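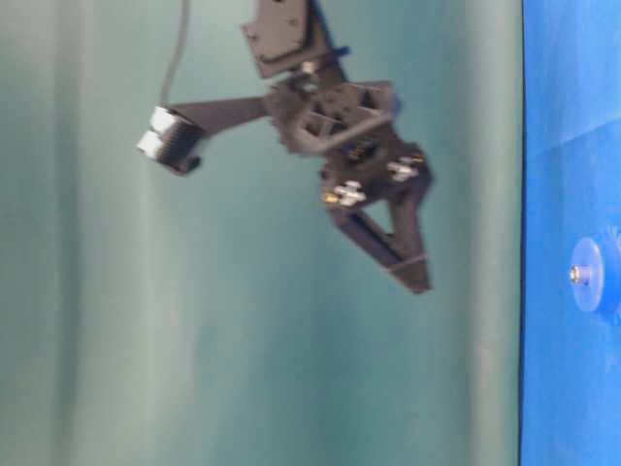

Jastow Workshop News – Issue 33 – Page 6

**Arm wrestling, continued**

The gripper now has a finger, a housing and a camera out on its own bracket, so Benedita Godinho has stopped calling it "the coat hook." The rest of us may need more time.

This is the fifth version of the housing. Version four was lovely and could not be taken apart without a hacksaw. Benedita left the new one open between the ribs so she can get at the works with a screwdriver, and so that anything she drops inside has a fair chance of falling out again. The two white pieces low on the body stay pale for now. She has been offered black paint by several people and has declined it from all of them.

The camera cable is still hanging free. Lucyna Lis wants it clipped down along the bracket before anyone tries a full turn of the wrist, having lost a cable that way on her own arm, Zeltonent, last winter. She has a bag of over 100 clips and would like it to be smaller.

Still to do: the cable, a stiffer camera bracket, and some code that knows the difference between "close" and "close slowly." Bring earplugs for that last one.

Work carries on most evenings at the back bench. If you borrowed the 5 mm hex key, Benedita knows – or says she does – and it can be returned to the red tin without discussion. Next build night is in October, date on the door.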